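Rulodham gripper tracking fault

The Rulodham gripper tracking fault was a pose estimation error in the Rulodham handheld gripper system, a pair of operator-held grippers used to record two-handed manipulation for training robot arms. The fault caused the recorded positions of the left and right grippers to be exchanged for short periods. It was traced to duplicate marker numbering and corrected in software release 3, dated 2018-08-01.

Background

The Rulodham system was developed at the Gusberg laboratory as a low-cost alternative to teleoperation. An operator holds one gripper in each hand and carries out a task at a table. Each gripper carries a cube printed with square fiducial markers, and the position and orientation of the gripper are calculated from whichever marker faces are in view of a head-level camera. The recorded paths are then converted into joint commands for a two-arm robot.
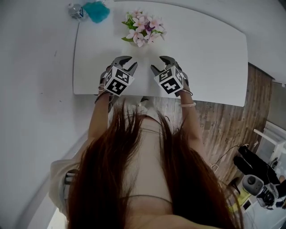 Handheld grippers with fiducial marker cubes, held over a work table

Marker tracking of this type depends on line of sight. Hair, sleeves and the operator's own forearms can cover a cube face, and the jaws of one gripper can hide the cube of the other during handovers. The Rulodham software filled gaps of this kind by extending the last known motion until a face was read again.

Description of the fault

The first reports came in January from Willwood, a test site where recorded paths were replayed on hardware. During replay of a handover task, both arms crossed the center line of the table at the same time. The wrist joints made contact and the controller stopped on a torque limit of 100 newton-meters. One gripper finger was bent. There were no injuries, as the cell was fenced and unoccupied during replay.

A review of the stored data found 339 recordings with at least one exchange of left and right poses. In 82 of these, the resulting path would have brought the arms into contact. The remainder produced sudden jumps that the controller's speed check rejected before motion began.

Cause

Each cube was meant to use its own set of marker numbers. A batch of replacement cubes had been printed from a single template, so that one side face carried the same number on both the left and the right cube. While any other face was readable, the software assigned the cube correctly. When only the shared face was visible, it assigned the reading to whichever gripper had been lost most recently.

The gap-filling step made the fault harder to find. It smoothed the jump at the start and end of each exchange, and the affected paths passed the automatic quality check.

Correction

Release 3 rejects any reading based on a single shared number and marks the interval as missing. Gap filling was limited to short intervals, and a minimum separation between the two gripper paths is now tested before replay. The duplicate cubes were withdrawn and reprinted. Recordings made with them were reprocessed where a second face could be recovered, and otherwise deleted.

The Dimitrov replay controller, used with the system at both sites, received a separate update that checks for arm-to-arm contact along the full path before the drives are enabled. Earlier versions checked each arm only against the table and the fence.

See also

Fiducial marker
Pose estimation
Self-collision checking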